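Buying a Robot Gripper

Print this page
E-mail this page

A robot needs a way to hold things. The part that does the holding is called a gripper. Many grippers have two jaws that close on an object, the way your thumb and finger do.

Grippers cost money, so people make a plan before they buy one. Baiba Zariņš does this job for Kindden, a company in Graluldale that packs snack boxes. She begins with a list of everything the gripper will have to pick up. A box is easy. It is stiff and has flat sides. A bag is harder. It bends and wrinkles, and its shape changes when you squeeze it.

Next she looks at her budget. A budget is the amount of money you are allowed to spend. Suppose one gripper costs $179. Finger pads are the parts that touch the object, and they wear out. A new set costs $27. If Kindden buys one gripper and 2 extra sets of pads, the math looks like this:

27 + 27 = 54
179 + 54 = 233

The total is $233. A gripper that looks cheap can cost more in the end if it needs new pads all the time.

Size matters too. If the jaws do not open wide enough, the gripper can't get around the object. If they press too hard, they can crush the food inside a bag.

Before she orders, Baiba asks to try the gripper. Some grippers can be held in a person's hand for this. She tests 18 different packages and writes down which ones stay put and which ones slip. Then she compares her notes with the price.

Kindden plans to order in April. Until then, the list stays on Baiba's desk, and she adds to it when the company starts packing a new snack.

Words to know
Gripper: the part of a robot that holds things
Budget: a plan for spending money

Print this page
E-mail this page

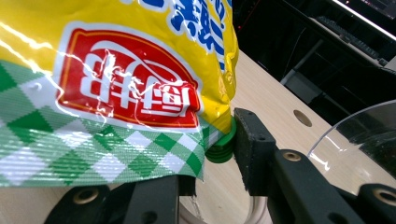

A gripper holds a shiny yellow snack bag between its black jaws.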